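Trellov Caravan Park: questions before you book
Answers from a guest who has stayed 5 times, none of them sponsored by the park

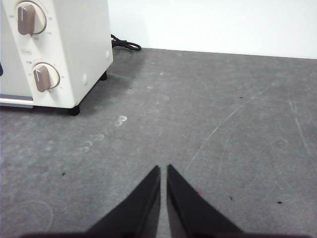

Is the camp kitchen as good as the website says?
The website says "fully equipped", and I'd want that in writing with a list attached. Parks use the phrase for anything from a proper stove to a sink and a power point. A countertop toaster oven with two knobs, like the cream one in the photo, will handle cheese on toast and a tray of party pies, but I wouldn't plan a roast for a family on it. Ask what's there and whether it's working this week. If they get vague, bring your own gas cooker.

Are powered sites worth the extra?
Depends on who you believe. The booking page calls them premium. Mine had the same patch of grass as the unpowered row plus a pole shared with the neighbours. If you run a fridge, pay it. If you only want to charge a phone, don't.

What does "riverside" mean?
It means the park has a river. My riverside site was 283 steps from the water, past the dump point. Get the site number and look at the map before you hand over a deposit.

Can I get my money back if I cancel?
They say yes, then you read the terms. Book through Tulluvo and you're under Tulluvo's rules, and each side will tell you to ring the other. I book direct now and keep the email.

Is it quiet at night?
Quiet time is on the sign at the gate. I've seen it enforced once, and that was on a bloke packing up his chairs. Sites near the Plakby Road fence get trucks.

Are dogs allowed?
Outside school holidays, on a lead, at the manager's discretion. I don't love that last bit. Ask for a yes by email, with your dates on it.

Do the reviews mean anything?
Some do. I skip any five-star one that only mentions the friendly staff. Read the ones from August, when the hot water gets a proper test.

What about the Yadav cabins out the back?
Smaller than they look online. Ask which way the door faces, as two of them open onto the bin area. Linen costs extra and you won't see that until the last page of the booking.

Last checked 19 May 2020. Ring the office for current prices.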